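Looking After Your Two-Finger Gripper: Frequently Asked Questions

Clornis Support > Bathroom and Kitchen Units > Gripper care
Last updated in December

Hello, and thanks for stopping by! We put this page together for people who run one of our household cells and would like to do the everyday upkeep themselves. Most of it takes a few minutes and a hex key, and if you get stuck partway through you can always write to us (details at the bottom) and we'll gladly talk you through it.

How often should I clean the fingertip pads?

If the unit works near a sink, wipe the pads at the end of every working day. Soap film builds up faster than you'd think, and a slippery pad is behind most of the dropped bottles we hear about. Use a soft cloth with plain lukewarm water, then dry with a second cloth. Please skip the bathroom sprays, even the gentle ones, as they can leave the pads shiny.

Do I need to switch anything off first?

Yes, always. Park the arm from the Zustelix panel, wait for the light to go steady, and then press the stop button before your hands go anywhere near the fingers. We know it feels fussy when all you want is to wipe off a bit of toothpaste, but please do it anyway.

Where should the gripper be when I check the linkages?

Fully open, and somewhere with decent light. We like to bring it up to the sink where it normally works, so that any trouble with clearance shows up at the same time. Choose "Open and hold" on the panel, let the fingers reach the end of their travel, and then press stop.
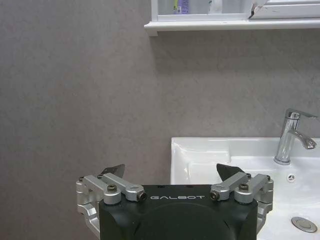 Gripper fully open at the basin, fingertips facing each other across the gap.

With the fingers apart you can get a good look at the silver arms and the round joints on both sides. Compare left with right as you go. The two sides should mirror each other, and if one fingertip leans in more than its partner, make a note of it and see the next question.

One finger sits lower than the other. Is it broken?

Probably not! Nine times out of ten it's the screw at the base of the fingertip that has worked a little loose. Snug it up by hand with the short hex key from your Marwat tool pouch, stopping as soon as you feel it bite. Don't use a power driver, please. After that, run the open and close routine 3 times and look again. If the finger still sits low, leave it parked and send us a note.

Can the gripper get wet?

A splash on the fingers is fine as long as you dry it off. Holding the housing under the faucet is another matter, and we'd ask you never to do that. If water does get onto the housing, stop the unit, pat everything dry, and leave it off overnight.

What about grease for the joints?

Leave the joints dry between services. Oil from the kitchen or garage picks up lint and hair (bathrooms have such a lot of hair), and then we have to take the whole linkage apart to get it clean.

When is a proper service due?

The panel counts working hours and shows a reminder every 50 for the screw check described on this page. A full service comes up at 1,422 hours, when the Brundero workshop swaps the pads and looks over the joints. You can book it straight from the reminder, and they'll send a padded box for the gripper.

How do I reach you?

Use the message form on your account page, and add your unit number if you have it handy. Replies usually go out within three working days, sooner if the unit is stopped and you say so in the first line.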